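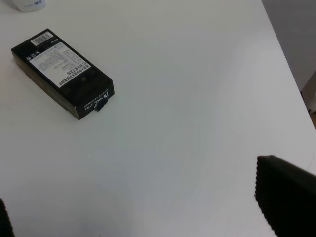

Tindthorpe Robotics Club > Arm and Gripper Group > Faults and Safety

Topic: Gripper closes by itself after e-stop reset

bench_marten
Started 2018-09-28

Posting this before anyone runs the tabletop pick set again. The gripper closed on its own after an e-stop reset and caught the side of my thumb. No cut, just a red mark, but it was a full force close and I had no command queued.

What I did:
Ran the usual pick set on the white table. Hit the e-stop because the fingers were coming down too close to the flat box. Reached in and moved the box. Released the e-stop and pressed reset on the Ingvarsson relay. The arm stayed where it was, the gripper shut.

The arm controller is the Zindosby one, gripper board is the Brutow with the firmware we put on in January. The log shows the arm in hold and nothing sent to the gripper. I repeated it with my hands clear and got the same result 4 times out of 6.

pelletier_k
Was the gripper closed or open when you hit the stop?

bench_marten
Open. Waiting above the table.

pelletier_k
Then I don't think it's the firmware. If the board loses logic power it comes back up and homes, and homing on the Brutow starts with a close. It's in the setup notes. The question is why it loses power at all on an e-stop. Only the motor supply is meant to drop.

oddjob_rhea
Sorry, but your hand shouldn't have been anywhere near it when you pressed reset. The rule is both hands out, step back, then reset. It's printed on the sheet by the door. I don't want this turned into a wiring problem when the first problem is someone reaching in.

bench_marten
Fair, I should have stepped back. I had one hand on the box and reset with the other. I'm still reporting the close, it does it with my hands clear too.

oddjob_rhea
Ok. Not saying don't report it.

wexcombe
I've had something like this and put it down to me. I was on the soft fruit grasp, the orange one, with the potato and the marker left on the table under it. Stopped it partway through and when I reset, the fingers opened, the fruit fell and then they closed again on nothing. I thought I'd left a release step in the script. I went through the script afterward and there wasn't one.

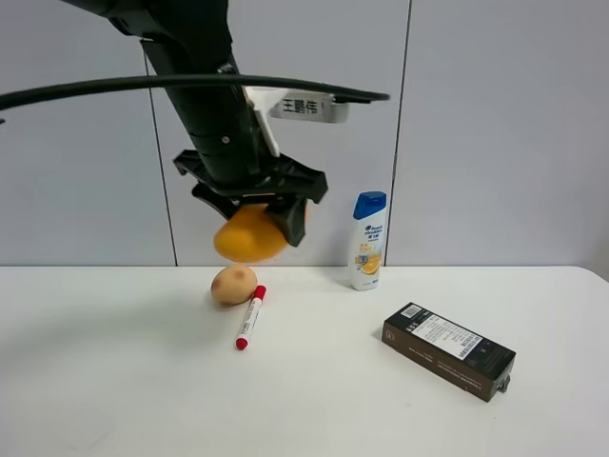
So that would fit with the homing idea, if homing does open and then close when it starts from closed. What bothers me more is what happens with something heavier than toy food. If it lets go of a full bottle at height, that's a spill on the bench and the supply is right underneath.

pelletier_k
Yes, from closed it opens first, then does the close. Same cause.

higuchi_s
Sadao Higuchi here, I look after the safety side for the group. Please leave the gripper unplugged until I've had the panel open. I'll do it tonight. Arm moves without the gripper are fine.

Two things for whoever used it last: was the relay wired the way it is on the drawing, and did anyone move the gripper feed when the cable was replaced?

kiln_and_coil
That was me on the cable. The old one was catching on the arm when the wrist turned so I made a longer one. I put the gripper feed on the free terminal next to where it had been. I took it to be the same rail.

higuchi_s
It isn't. I've had the cover off. Terminal 3 is on the switched side, so the e-stop kills the logic supply to the gripper board along with the motor. Pelletier is right about the rest. I've moved the feed back to the unswitched side and tested it 48 times, open and closed, no movement on reset.

kiln_and_coil
Sorry all. The terminals aren't labeled but I should have put a meter on it.

oddjob_rhea
Can we label them then?

higuchi_s
Done, and the drawing has been updated to match.

wexcombe
I'd still like the homing turned off at power up. A blown fuse or a loose plug would give us the same thing again. The board has a setting to wait for a home command.

pelletier_k
I'd rather leave it. If it doesn't home, the finger position is unknown and people will send it a width and get something else. I've seen it drive the fingers into the end stops that way.

wexcombe
Into the end stops is better than into a thumb.

higuchi_s
I agree with wexcombe on this one. Setting changed to wait for command. The start script now asks for a key press before it homes. If the width readings are off, post here with the log and don't change it back yourself.

bench_marten
Plugged back in and ran the set through with two stops in the middle. Fingers stayed put both times. The key press prompt comes up behind the plot window, so move that window if it looks like the script has hung.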